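Shrink sleeve label

A shrink sleeve label is a printed tube of plastic film that is placed over a container and reduced in size by heat until it fits the surface closely. It is one of the main methods of decorating bottles, jars, tubs and aerosol cans, and is used most often where the container has a shape that an ordinary flat label cannot follow. The sleeve may cover part of the container, the whole of the body, or the body together with the closure. In the last case it can also act as a tamper-evident seal.

Terminology

The term "sleeve" is used in the trade for two different products. A shrink sleeve is supplied larger than the container and becomes smaller when heated. A stretch sleeve is supplied slightly smaller than the container, is opened out by the applicator and grips the surface by its own elasticity. No heat or adhesive is needed for a stretch sleeve. A third product, the roll-fed or wrap-around label, is a flat strip glued at its two ends and is not normally classed as a sleeve, although some roll-fed films are given a small amount of shrink at the edges.

Film materials

Four groups of film are in general use.

Polyvinyl chloride (PVC) was the first material to be adopted widely. It is cheap, shrinks over a wide range of temperatures and is easy to print. Its use has fallen in many countries owing to problems in recycling, as small amounts of PVC spoil reclaimed polyester.

Glycol-modified polyester (PETG) gives the highest shrinkage, in some grades more than three quarters of the original width. It has good gloss and is stiff enough to run well at high speed. It begins to shrink quickly once its softening point is reached, so the heating must be closely controlled.

Oriented polystyrene (OPS) shrinks more slowly and with less force. It is suited to thin-walled containers, which might otherwise be pulled out of shape, but must be kept cool in storage.

Polyolefin films have a density below that of water. They float off during the washing stage of polyester recycling, while the heavier bottle flakes sink. Their shrinkage is lower than that of PETG.
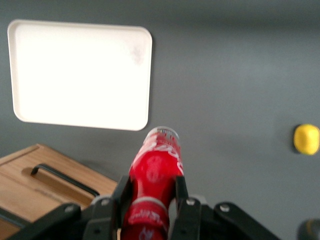

Artwork for a sleeve is prepared flat but is seen on a curved surface, and the two differ wherever the film has shrunk unevenly. On a straight-sided container the change is small and nearly the same at all heights. On a bottle whose upper part narrows towards the neck, like the red one held upright in the photograph, a sleeve carried up over the shoulder would have to shrink further at the top than over the body. A circle printed in that area would become a tall oval unless it had been widened beforehand. Lettering is therefore usually kept to the widest part of the container, and the shoulder is left to solid colour or a simple pattern. The correction applied to the artwork is known as pre-distortion. It was once worked out by printing a square grid on plain film, shrinking it on a sample container and measuring the result. Most of this work is now done in software from a model of the container, with a grid test kept as a final check.

Printing and forming

Sleeve film is printed in the flat, generally by gravure or flexography, and in short runs by digital press. The design is reversed and laid down on the inner face, so that the film itself protects the ink. A white layer is often printed last, behind the colours, to prevent the contents or the container from showing through.

The printed web is slit to width and passed over a forming plate, where the edges are overlapped and joined with solvent. The finished tube is wound flat on a reel. Its flat width is known as the layflat, and is set a few millimetres wider than half the greatest circumference of the container. If the layflat is too small the sleeve will catch during application, and if it is too large the excess film may crease.

Application

On the production line the flat tube is opened over a shaped core called a mandrel, cut to length and driven down over the container. Single-head applicators commonly run at 400 containers a minute, and larger machines at 800. The containers then enter a shrink tunnel heated by steam, hot air or infrared lamps. Steam gives the most even result and is preferred for shapes with deep curves. Hot air is used where the contents or closure must stay dry.

Common faults include smiling, in which the lower edge rises on one side; flagging, in which the seam opens; and trapped water beneath the film. Most are traced to uneven heat in the tunnel or to containers that entered it wet.

Recycling

A full-body sleeve can prevent optical sorting equipment from identifying the plastic beneath it. Methods of dealing with this include floating films, washable inks, and a line of perforations that lets the user tear the sleeve away before disposal. Mechanical sleeve removers are also fitted at some sorting plants, ahead of the optical units.

See also

In-mould label
Stretch sleeve
Tamper-evident closure
Wrap-around label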